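# Quiénes somos

Ornley es un vivero de árboles y arbustos de clima templado situado en las afueras de Hodton. Cultivamos especies de hoja caduca para jardines particulares, huertos y plantaciones de sombra, con especial atención a los arces, los serbales, los tilos y los carpes.

La finca tiene 26 hectáreas y dos zonas de cultivo. En la parte alta, de suelo calizo y bien drenado, están los serbales y los mostajos. La parte baja, junto al arroyo Tian, conserva la humedad en verano y se dedica a alisos, sauces y abedules. Los arces japoneses crecen aparte, en contenedor y bajo malla, porque el sol de la tarde les quema el borde de las hojas.

Casi toda la planta procede de semilla recogida en la propia finca. El carpe y el tilo necesitan una estratificación larga y a veces no germinan hasta la segunda primavera. Las variedades de flor se injertan a finales de invierno sobre patrón de dos años. Cada temporada salen a la venta 3000 plantas a raíz desnuda y 1499 en maceta.

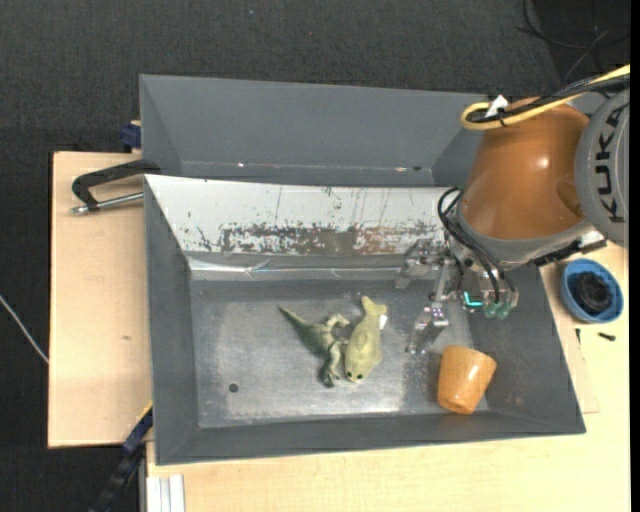 El trasplante a raíz desnuda se hace desde la caída de la hoja hasta que se hinchan las yemas. Fuera de ese periodo servimos solo planta en contenedor. Los ejemplares grandes se repican cada tres años y se entregan con cepellón, envueltos en arpillera.

Junto al vivero mantenemos el arboreto Prorkholm, una colección de árboles adultos que sirve de fuente de semilla y de referencia para quien quiera ver el porte definitivo de una especie antes de plantarla. Cada árbol lleva una etiqueta con el nombre botánico, la familia y el año de plantación. La mejor época para ver los serbales en flor es mayo. En otoño interesan más los arces y los liquidámbares.

## Visitas y pedidos

El arboreto se visita con cita previa. Los pedidos a raíz desnuda se reservan por escrito y se preparan por orden de llegada. No enviamos planta durante las heladas.

Página actualizada: 2022-11-24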